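Gyamfi brick

A Gyamfi brick is a small model brick for tabletop masonry. Scaled-down copy of a cored clay building brick, three round holes in a row through the top face. Named for the Gyamfi works, where the first molds were cut. Used for practice walls, model buildings, classroom work. Also called a table brick or, in older price lists, a three-hole.

Description

Rectangular, longer than wide. Holes go all the way through. Color is usually orange, sometimes closer to tan depending on the batch. Fired clay is the standard material, but cast plaster and dense foam copies are common and sold under the same name, which causes arguments. Foam ones shed crumbs when handled and can't be wetted.

The holes save material and help the clay dry evenly before firing. In a dry-stacked wall they also take a dowel. In a mortared one they fill from below as the brick is pressed down, so overfilling the bed is the usual beginner mistake.

History

The earliest set had 522 bricks and came in a flat crate. Comfort Bawa wrote the instruction sheet for it, still reprinted with small changes. Drornach brought out a competing brick with 10 holes in two rows; it cracked too easily and was dropped. Lenach made half-lengths for corners. Production of the fired version moved twice, dates unclear in the sources.

Use

Work is done on a flat table, no cloth. Wood is fine if it's sealed. Bricks are laid out singly, checked for warp, then wrapped or stacked. Wrapping is done with a strip off a roll, one turn and a half, ends tucked under the long side. Thin white sheet is prefered because clay dust shows up on it. Tape is not used on unglazed faces.

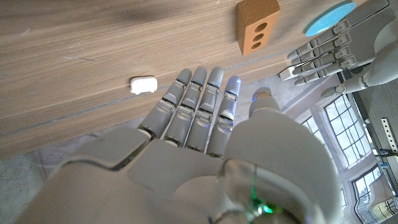
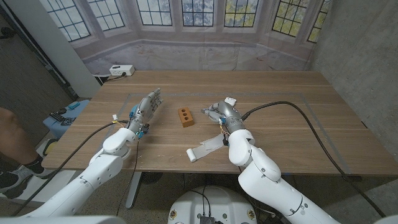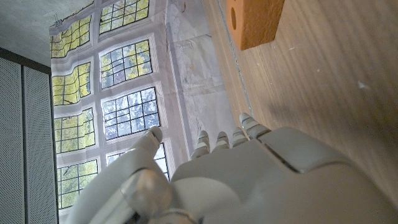
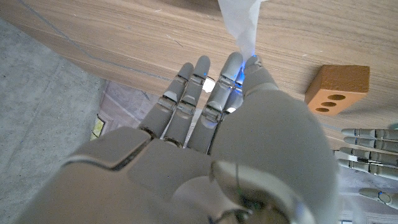
Wood tabletop with, in the second picture, a three-hole orange brick and a white roll partly unspooled. Third picture: orange-tan block near the top. Fourth: thin white sheet, creased.

Storage

Crates of 8 by 5, on edge, one sheet between layers. Keep away from radiators. Loose bricks chip at the corners first and around the holes second. Chipped ones get used as fillers and should be kept seperate from the graded stock.

Variants

Half brick: one hole, sometimes two. Lenach only.
Skalidel brick: same size, holes slightly oval, does not bond well with the others.
Solid: no holes, for top courses. Heavier. Rare.

See also

Cored brick
Dry stacking
Model masonry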